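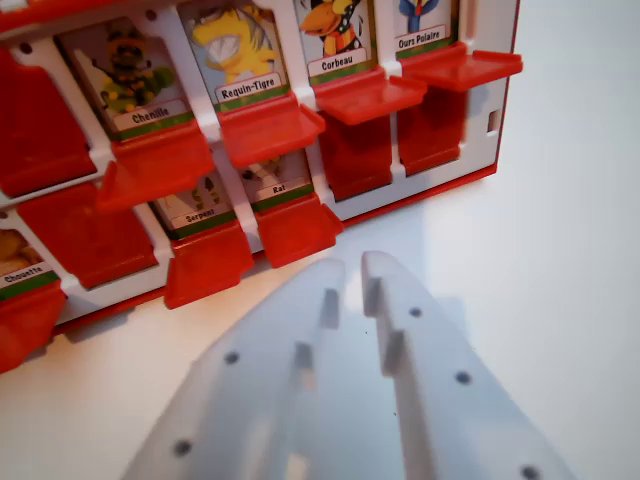 Les deux doigts de la pince devant le plateau, vus depuis la caméra de poignet.

Pour comparer des pinces, on saisit des cubes. C'est l'usage depuis assez longtemps pour que personne ne le discute : un cube, une position, un taux de réussite, un tableau. Je soutiens que cette mesure ne renseigne presque pas sur ce qu'on demande ensuite à un bras dans un atelier, et qu'un jeu de devinettes à volets rabattables, tel qu'on en trouve au rayon jouets, la remplace avantageusement.

L'essai que nous menons chez Trikmont depuis novembre porte sur une pince parallèle à doigts en plastique, montée sur le bras de table de Wurkar. Le jeu comporte des volets sur charnière, chacun portant une carte d'animal : Chenille, Requin-Tigre, Corbeau, Ours Polaire dans une même rangée, Serpent et Rat plus bas. La consigne est donnée par le nom de la carte. Le bras doit rabattre le bon volet et laisser ses voisins en place.

La tâche paraît triviale. Elle réunit pourtant ce que le cube élimine. L'effort utile est faible, mais il doit être appliqué sur une languette étroite, dans une direction imposée par l'axe de la charnière. Les languettes d'une rangée passent devant les cartes de la rangée inférieure, de sorte que la trajectoire d'approche compte autant que le point de contact. Enfin, l'échec se lit sans capteur supplémentaire : un volet est levé ou rabattu, et un voisin entraîné par erreur reste visible jusqu'à la remise à zéro. 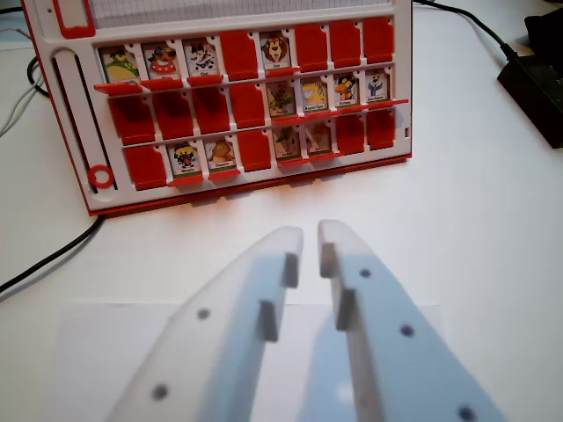 Ce que la caméra de poignet voit, et ce qu'elle perd

Le premier enseignement concerne la vision. Avec la seule caméra de poignet, la lecture des étiquettes est correcte à distance courte, sur les cartes dégagées. À distance plus grande, le plateau entier entre dans le champ, mais les noms deviennent trop petits pour être exploités. Il faut donc deux poses au minimum, une pour localiser, une pour lire, et le temps de cycle s'en ressent.

Béla Illés, qui a écrit le contrôleur, préférait une caméra fixe unique, placée en surplomb. Son argument est recevable : l'étalonnage se fait une fois et la vue ne dépend pas de la pose du bras. Je ne le suis pas pour autant. Une vue de dessus ne montre pas l'écart entre le bout du doigt et la languette, et c'est cet écart qui décide du résultat. Nous avons gardé la caméra de poignet pour la phase finale.

Les doigts eux-mêmes posent un problème de champ. Ils occupent le bas de l'image en permanence et masquent une partie de la zone de contact au moment où l'on en aurait le plus besoin. Des doigts plus fins réduiraient l'occultation, au prix d'une flexion plus grande. 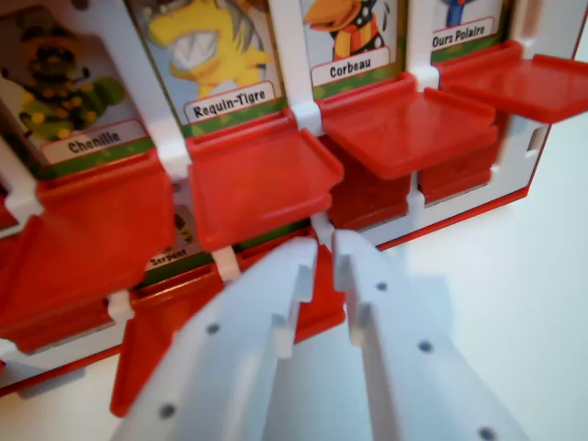
Attila Dudás a chiffré la série qu'il juge nécessaire : 1 000 rabattements par configuration de doigts, avec remise à zéro manuelle. Nous en sommes loin. Je ne donnerai donc pas de taux de réussite, un pourcentage tiré de quelques séances n'ayant pas de valeur. En revanche, la répartition des échecs est déjà utile. Nous les classons en 3 catégories : languette manquée, volet voisin entraîné, mauvais nom lu. Un essai de préhension sur cube ne distingue que la première.

On objectera qu'un jouet n'est pas un étalon. Le jeu dans les charnières varie d'un exemplaire à l'autre, le plastique est brillant, les reflets changent avec l'heure. Szekeres vend des bancs d'essai usinés qui n'ont aucun de ces défauts, et l'équipe de Plelbridge s'en sert pour ses comparatifs. Je ne conteste pas la répétabilité de ces bancs. Je constate qu'un doigt réglé sur une pièce usinée a dû être repris chez nous dès qu'il a rencontré une charnière moulée — course, angle d'attaque et vitesse de descente compris.

Il serait raisonnable de publier les deux mesures côte à côte, avec le modèle du jeu, la forme des doigts et la position de la caméra. Le coût est celui d'une boîte de jeu et d'un opérateur patient pour relever les volets. Les fichiers des doigts en sont à la version 11 ; la prochaine aura une extrémité plus étroite, et la série sera reprise depuis le début.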